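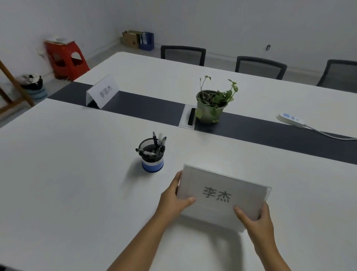 Meeting Rooms at Flillholm: Frequently Asked Questions

2 min read

How many rooms can be booked?
Flillholm has two bookable rooms. Sadowski seats 83 in rows. Tirnurar is set up for smaller meetings and cannot be joined to it.

How far ahead can I book?
Up to 108 days. Requests beyond that go to Imelda Villanueva at the events desk. The February calendar opens early – renewals are processed first.

What does the hourly rate include?
Heating, lighting, Wi-Fi and standard furniture. Catering and recording are billed separately.

Can I change the layout?
Yes. Submit the layout form by noon on the working day before the meeting. Later changes incur a fee.

Are name cards provided?
Blank tent cards are free. For printed cards, send a spreadsheet with one name per row, spelled and in the script you want. Chinese, Cyrillic and Latin characters are supported.
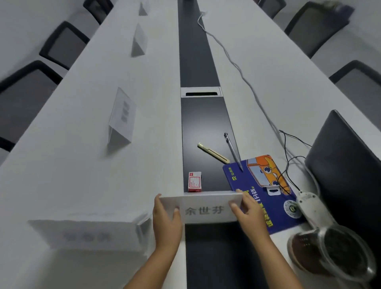
Name cards on a long conference table.

How do I connect to the network?
Select the Vornedov guest network and enter the code on your confirmation. Codes expire at 6 p.m. The network supports over 474 devices across the building.

What is the cancellation policy?
Full refund up to one week before the booking, half after that. No-shows are charged in full.

Is there parking?
Street parking only. Loading access is from the rear entrance.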